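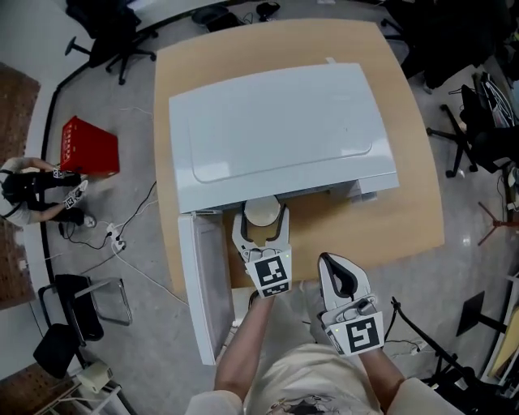
자동화가 들어오면 현장 사람들은 무슨 일을 하게 될까? 우리 작업장의 경우, 손으로 하던 일을 기계에 가르치고 그 결과를 손보는 일이 늘었다.

작업 일지 > 자동화 > 현장 이야기

처음 글 목록 태그 방명록

인쇄하기 | 이메일로 보내기

2023-07-12

Vutow로 옮긴 지 벌써 9개월째인데 요즘 출근길이 정말 즐겁다! 예전에는 부품 꺼내고 넣는 동작을 하루에 600번씩 반복했고, 퇴근할 때면 손목이 시큰거렸다. 지금은 양손에 그리퍼를 쥐고 흰 캐비닛 안의 둥근 원판을 집는 동작을 녹화한다. 내 손버릇이 그대로 데이터가 된다니, 처음엔 좀 쑥스러웠다(지금도 조금은 그렇다).

재미있는 건 대화가 달라졌다는 점이다. 전에는 점심시간에 물량 얘기만 했는데 이제는 원판을 어느 각도로 잡을지, 손가락을 얼마나 벌릴지로 한참 떠든다. Danuta Głowacki 씨는 14년 동안 조립만 하신 분인데 접근 각도를 제일 잘 잡으신다. 신입들이 그분 녹화본을 돌려 보며 배운다.

걱정도 있다. 반복 작업 자리는 줄어들 테고, 새 일을 배울 시간을 회사가 근무시간으로 쳐 줄지 아직 정해지지 않았다. 지난 회의에서 나도 그 얘기를 꺼냈고, 답은 9월에 듣기로 했다.

다음 글에는 Nosura 라인에서 쓰는 작업 순서표를 정리해 올릴 생각이다. 비슷한 일 하시는 분들, 그쪽 현장은 어떤지 댓글로 알려 주시면 좋겠다!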